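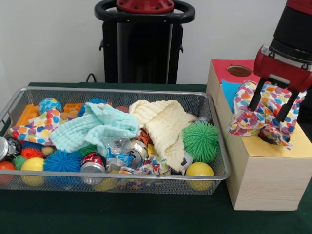
Sorting household clutter is mostly a problem of category boundaries. A few posts on how I set mine, after doing the flat in Laltholm over six evenings.

1/ A category is only useful if you can decide membership in a couple of seconds. "Soft" and "hard" pass that test. "Things we might need" fails it, and in our flat it had grown to fill two cupboards.

2/ Sort by destination, never by origin. Where an item was found tells you very little. Where it goes next (shelf, wash, recycling, charity shop, tip) tells you which container it belongs in.

3/ First pass: one mixed container per room, no decisions. Second pass: empty it in one sitting. I tried merging the two passes on the first evening and got through a single drawer.

4/ Container size sets the length of a session. Mine hold 12 litres. A full one takes me less than half an hour. The 49-litre crate I bought from Gelleck was a mistake; it was never emptied in one go and is now in the shed with compost in it.

5/ Open sides beat solid sides for anything in transit. If you can see the bottom layer you don't have to tip the lot out to find a sock. Solid boxes with lids are for things that have stopped moving.

6/ Textiles need their own rule. Cloth wraps round other items and hides them, so take it out first. Fold later. Folding during the sort roughly doubles the time and you will refold it anyway.

7/ Cans and other recycling: crush, then straight out on the same day. Vureck, who do our collection, come on Thursday before seven in the morning, so the last sort of the week is Wednesday night. Check your own council's rules on crushing, as some sorting plants want cans left whole.

8/ Toys: balls roll, blocks don't. Balls go in something with a rim, blocks can go in a shallow tray. Storing them together works until someone wants a block.

9/ Labels. I used the Kárason card tags, the plain ones with the string. Write the destination on one side and leave the other blank. The adhesive version leaves a residue on painted wood that needs white spirit to shift.

10/ Leftovers. Every sort ends with a few items that fit nowhere. I allow 2 per room, on the windowsill, for one week. After that they go to the charity shop bag.

11/ Still unsolved: cables. Sorting by connector gives too many piles, sorting by length gives useless ones. Currently trying one bag per device, with a spare bag for orphans. Will post the result in May.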